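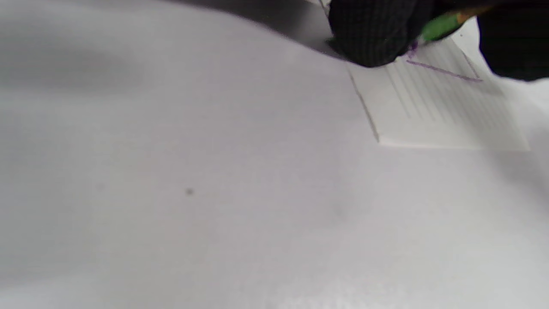

How long do you have to dispute a card charge you didn't make? It depends on your bank and the kind of card, so look in your card agreement for the number of days, and call the same day you notice the charge even if you think you have plenty of time left.

4 min read

I found mine on a Saturday morning while paying the water bill. There was a charge for $364 from something called Plerkedix, and under it a smaller one for $2 from the same name. The small one had gone through first. I had never heard of Plerkedix and I still don't know what they sell, if they sell anything.

My account is with Parham, a small bank with a branch near my old job. I have kept it mostly out of habit. The debit card lives in my wallet and I use it for gas and groceries. I checked and the card was still there, so whoever used it only had the number.

I called the number on the back of the card. The recorded menu took a while, and the option I needed was under "card services" and not under "fraud," where I went first. The woman I finally reached shut the card off while I was on the line. Then she asked me to go through the recent activity with her one item at a time. I was glad she did, as I had skipped right past another charge, a subscription I'd forgotten about. That one was mine.

Both Plerkedix charges were still pending. I had assumed that meant they could be stopped, but she said the bank had to wait until they posted before it could open a dispute. So I had to call back. If this happens to you, write down the name of the person you talk to and ask for a reference number, even if no case has been opened yet. On my second call they could see the card had been closed but had no notes about the charges, and I had to start over.

The form came by email. It asked for the date of each charge, the amount, whether I had ever done business with the merchant, and whether I still had the card. There was a box for "additional details" and I kept it short. I attached my statement with the two lines marked.

Parham put the money back as a temporary credit while they looked into it. The letter said they could take it back out if they decided the charges were good. I left that amount alone and didn't spend it. The final letter came in April and said the credit was permanent. It didn't say how the number got out, and when I called to ask, they told me they don't share that.

I have my own guess. I had ordered a replacement part for the dishwasher from a site called Istaletti not long before, and the checkout page made me enter the card twice. That doesn't prove anything. The part did arrive and it fits.

The annoying part was everything tied to the old number. My phone bill bounced, and so did the payment for the storage unit at Baert, who charged me a late fee and then took it off when I explained. I should have made a list of the automatic payments the day I closed the card. I have one now, taped inside the cabinet over the desk.

I also turned on text alerts for every purchase. The setting at Parham was off by default, and the lowest amount it would accept was $1, which would have caught that first small charge. I get a text every time I buy coffee. I'm used to it.

For anything online I use a credit card now and keep the debit card for the ATM and the gas station. With the debit card the money was gone from checking while I waited, and my balance that week was $535 before the charges hit. Rent was already paid, or it would have been a worse week.

The new card took longer to arrive than they said it would. I went into the branch for cash in the meantime and they only needed my license.

Get new posts by email. Enter your address to subscribe. You can unsubscribe at any time.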